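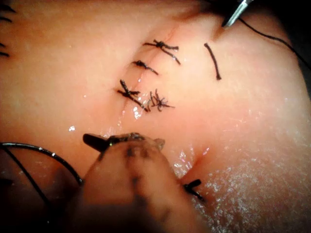 *Suture pad, black thread, four knots along the closed cut.*

**May, 7:40 a.m., bench by the window**

Back on the knot pull question, which I'd hoped to be done with before the end of April. Short version for anyone skimming: I don't believe the Stumier numbers, and I don't think the thread has much to do with it.

Background, as I'll forget it by summer. The Fustholm thread sheet claims the braided stuff holds a square knot with an extra throw "with no measurable slip." No method given. No load rate, no thread diameter for the claim, nothing on whether the thread was soaked first. I wrote to ask and got the same sheet back as a PDF. So we pull our own.

Yesterday's run on the Stumier tester had the soaked loops coming out *stronger* than the dry ones. There are people who will tell you this is a known effect with some braids, and maybe it is, but I'd want to see it on a machine that reads a weight correctly first. Hung the 500 g check weight on the hook before starting and wrote down the reading, then hung it again after lunch and got something different. Didn't touch the zero in between. Same weight, same hook, same bench.

Things I've looked at so far:

- Hook swings if you load it fast. Waiting for it to settle helps a little, not enough.
- Cable to the readout runs past the fridge. Moved it. No change I'd swear to.
- Warm-up. The manual says 105 seconds from power on. I'd say that's wishful. Left it on for most of the morning and it was still creeping at ten.
- The sun. It comes through the side window onto the crosshead until late morning. This is my favorite suspect and I'm trying not to favor it too much.

Taped a piece of cardboard over the lower half of the window. Ugly but free.

**11:15 a.m.**

With the cardboard up the drift is smaller. I'd like to say it's gone, but I've been burned by that before – in the Laryea work we decided the draft from the door was the whole story and spent two weeks being wrong. The readings do wander less. They still wander.

Also found the grip faces don't meet square. There's a sliver of light on the left side when they're closed. If a thread sits on that side it's being pinched by a corner, and it'll fail at the grip every time, and we'll write it down as a knot failure unless somebody bothers to look at where it broke. I went back through the old sheet. The "where it broke" column is filled in for the first page and then it's blank all the way down. Some of that is my handwriting, so no speeches.

Pulled loop 47 again with a scrap of rubber in the jaws as padding. Broke at the grip anyway. Turned the rubber around, tried fresh thread, broke near the knot. One result each way tells me nothing and I'm not going to average them.

**2:30 p.m.**

Question from down the hall: why not use the Sallow spreadsheet, it already corrects for drift. I opened it. It corrects by fitting a straight line from the first check reading to the last and subtracting it from everything in between. That's fine if the drift is a straight line. This morning it went up, sat still for a while, and came partway back down. A straight line through that would have made the numbers prettier and no better. Whoever built it may have had a steadier machine. I don't see a note in the file saying they checked.

There's also a cell at the bottom with 1554 typed straight into it, multiplying everything above. No unit, no label. It might be a conversion for the old load cell. Until someone can say what it is, I'm not running anything through that sheet, and I'd ask that the earlier results from it stay out of the summary too.

**4:50 p.m.**

Plan for the next session:

1. Blinds down before power on. Leave the cardboard.
2. Check weight before and after every loop. Slow, but do it.
3. Shim the left grip face, or swap it with the spare pair if those turn out any better.
4. Mix soaked and dry loops in shuffled order. Last time all the dry ones went first, while the machine was cold, and that alone could give us our "wet is stronger" result.
5. Fill in where it broke. Every row.

Not answering the Fustholm claim either way until that's done. Someone has already written "thread OK" on the whiteboard. I've added a question mark.

Need more thread from the stores cupboard, and a smaller hook.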